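Ticket 1222: Live stream drops for remote attendees during regional broadcast
Status: Closed
Site: Stanonton
Opened by: Nosipho Nel
Assigned to: Euan Ritchie

Reported problem

Remote attendees at the December teleconference lost picture and sound every 13 minutes. Audio came back first, video a few seconds later. Attendees on the office network were not affected. The stream was sent through the Finda gateway to the Trutunico relay, with 563 remote viewers connected when the first call came in.

Checks made

Restarted the encoder at 9:40 a.m. No change.

Moved the uplink from the primary carrier to the backup. The drops kept the same timing, so the carrier was ruled out.

Lowered the video bitrate one step. Picture was softer, drops continued. Put it back.

Gert Hendricks pulled the gateway log. Each drop lined up with a session token renewal. The relay was rejecting the renewed token and forcing every remote viewer to reconnect. 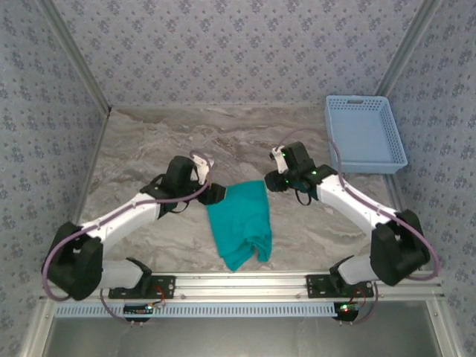

Cause

The clock on the gateway was behind the relay clock. Time sync had been pointed at the old Nkosi server, which was shut down when the racks were moved. Tokens issued by the gateway were already expired by the time the relay read them.

Fix

1. Pointed time sync at the current server and forced an update.
2. Cleared cached tokens on the relay.
3. Restarted the gateway service only. The encoder was left running.
4. Ran a load test with 1000 simulated viewers for two hours. No drops.

Notes

Mandla Fourie asked if the viewer limit needs to go up before the next broadcast. It does not. The limit was never reached.

Barbara Ziółkowski to check the other two gateways for the old server address. Separate ticket opened for that.

Nosipho confirmed by phone at 4:15 p.m. that the afternoon session ran clean. Closing.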